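The Ralum Road House

Noreen Brophy had the keys in an envelope with her brother's name on it, although her brother had been in Canada for years and was not coming back for a house with a slate roof that let in rain.

She drove down on Thursday with Fiachra Mac Suibhne, who was buying it, or said he was. He talked the whole way about the price of oil. She let him. The road had been resurfaced as far as Kinsella's yard and after that it was the same road she had gone to school on.

"Has it been empty long?" he asked.

"Since my mother."

He nodded and looked out at the fields.

The back door stuck and he put his shoulder to it. Inside there was the smell of the range, even with the range unlit. Her mother's coat was still on the hook. Noreen took it down, folded it over her arm and then had nowhere to put it, so she carried it from room to room while he knocked on the walls.
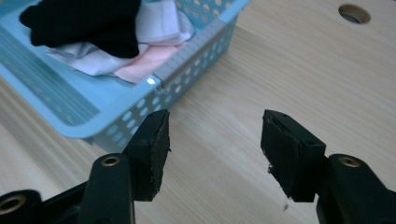 He asked about the well. She told him the well was good, that it had never gone dry, even the summer the Fahys were drawing water from the lake with a tractor. He asked about the boundary. She said Eimear Fahy would know the boundary better than anyone and would tell him whether he asked or not.

"There's the matter of the 3,000," he said.

"What about it?"

"For the roof. I'd want it off."

She had expected that. Brijesh Chauhan at the solicitor's had told her to expect it, and had told her to offer 2,000 and say nothing else until he answered. She looked at the ceiling over the stairs, where the stain had spread as far as the light fitting.

"Two," she said.

He went up to look at the bedrooms. She heard him cross the landing and stop. There was a place there where the boards dipped, and as children they had all known to step over it in the dark. She waited for him to move, and he did, and the boards made the noise they had always made.

She opened the dresser. There were plates, a box of fuses, a bundle of Mass cards and a biscuit tin with letters in it. The top one was from Teresa Mac Mathúna, and Noreen knew the writing before she read the name. Teresa had been her friend until they were both twenty and had then, for no reason Noreen was ever given, stopped being her friend. The letter was to her mother. It was dated June of the year her mother died.

It said the hens were laying again. It said the bus from Plornomel had been cut to two a day. At the end it said, Tell Noreen I was asking for her.

She read that line again and put the letter in the pocket of the coat.

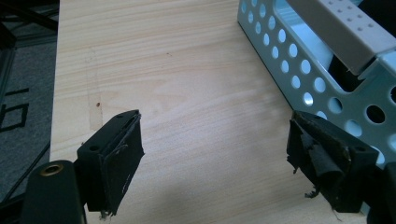 II.

Teresa lived in the last house before the bridge. She was at the gate when Noreen pulled in, with a bucket in one hand, and she did not put it down.

"I heard you were selling," she said.

"I am. To Fiachra Mac Suibhne."

"He'll let the place go."

"It's gone already," Noreen said. "You should see the stairs."

Teresa looked past her at the car. Fiachra had taken a lift home with one of the Fahys, after shaking hands on it in the yard, and there was only the coat on the passenger seat.

"That's your mother's."

"It is."

"She had that coat for 40 years." Teresa shifted the bucket to the other hand. "You'll be driving back tonight, I suppose."

"I was going to."

A lorry came over the bridge and they both stood in from the road until it had passed. Then Teresa pushed the gate with her hip and held it there.

"I've no milk," she said. "You'll have to take it black."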